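The repair shop on the lower end of Bromier Street opens at 10 in the morning, and by then the owner has usually been at the bench for two hours. She fixes old radios, record players and the occasional tape deck. The sign over the door still says Hwang, the name of the hardware store that had the space before her.

She did not set out to run a shop. She worked in the billing office of a trucking company and repaired radios at her kitchen table in the evenings. "I'd bought a Flemik table set at a yard sale, and it hummed," she said. "I wanted the hum gone. It took me most of a winter." She gave up the office job once the waiting list got longer than she could handle at night.

That was in 2000. The rent has gone up several times since, and she has thought about moving out to Ernotcombe, where one of her suppliers has a warehouse with space to spare. She decided against it. Most of her customers walk in carrying something heavy, and she doesn't think they would drive 33 miles to do it.

The work itself has changed less than people expect. Capacitors dry out. Solder joints crack. Dial cord snaps or slips off its pulley. "I'd say half of what comes in needs cleaning more than it needs fixing," she said. "Dust, nicotine, mouse nests. I had one with a bird's nest in it, but that had been in a barn."

She charges a flat fee to look at a set and takes it off the bill if the customer goes ahead. A full rebuild of a large console can run to 425 dollars, and she tells people that before she takes the back off. Some of them pick the radio up again and leave. She doesn't mind that.

"If it was your grandfather's, you'll probably pay it," she said. "If you want something to play the ball game in the garage, I'll tell you to buy a new one."

Parts are a slow business. Knobs are the worst — people lose one and want an exact match — and she keeps coffee cans of them sorted by color and shaft size. Tubes are easier to find than they were 10 years ago, though the prices are up. She no longer buys mixed boxes without seeing them first, after paying for one that was mostly broken glass.

Wiring is where she sees the most trouble from earlier repairs. Old rubber insulation crumbles when it is bent, and a lot of owners have patched over it with whatever was in the drawer. She prefers to replace a whole run and keep to the original colors, so the next person can follow the diagram. She twists the pairs by hand.

She has taught a few evening classes in the back room, mostly soldering and how to read a schematic. She plans to start them again in June. The classes are small, and she asks people to bring something they won't be upset to ruin.

Twisted wire, and parts on a white table.

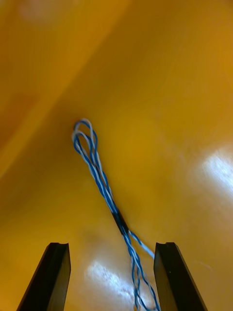
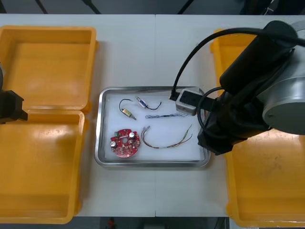
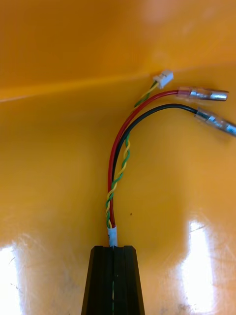
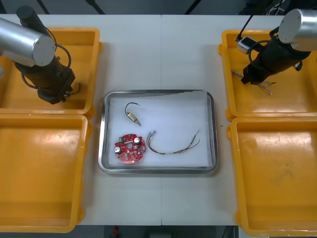
Is it safe to plug in an old radio that has been in the attic for years?

"I wouldn't," she said. "The old capacitors can fail as soon as they get full voltage, and they can take the transformer with them. Have somebody check the power cord and the capacitors first, and then bring the voltage up slowly. If it has sat for 30 years, it can sit for another week."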